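Visit to the Old Fortress and Chapel at Kernport
2024-01-08

The heritage office of Trovano was invited to spend a day at Kernport, where the fortress and its harbor chapel have reopened to visitors after repairs to the outer wall. Our group of 15 left by coach in the morning and reached the lower gate before the first public tour.

The fortress was built to guard the river mouth and was later used as a salt store. Visitors enter through the Siqueira Gate, which is named for the family that paid for its second tower. The carved band over the arch shows ships, fish and two saints, although the sea wind has worn the faces smooth. The climb to the upper terrace takes 30 minutes at an easy pace, and the steps are steep near the top. Sturdy shoes are advised.

The chapel stands just below the terrace. Its painted ceiling was cleaned in August and the blues are now much brighter than in older guidebooks. Photography is allowed without flash. The side altar remains closed -- the guide expects it to open with the new season.

After lunch in the market square, members walked to the Bidik quarter, where five of the old merchant houses keep their tiled fronts. Two are open to the public, and a single ticket covers both. The rest of the afternoon was left free.
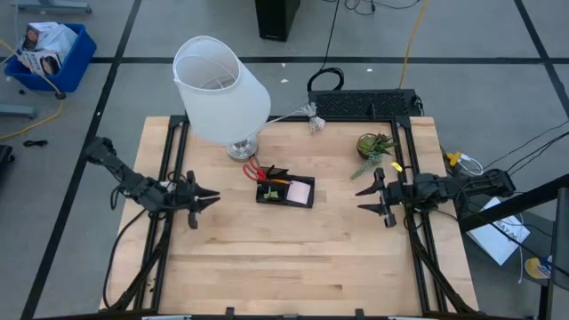 Wooden tabletop with a black arm at either side.

The return coach left from the harbor lot. Members who plan their own visit should note that the ticket office at the lower gate closes over lunch, and that the upper terrace may be shut in high wind. Printed maps in English are kept at the gate.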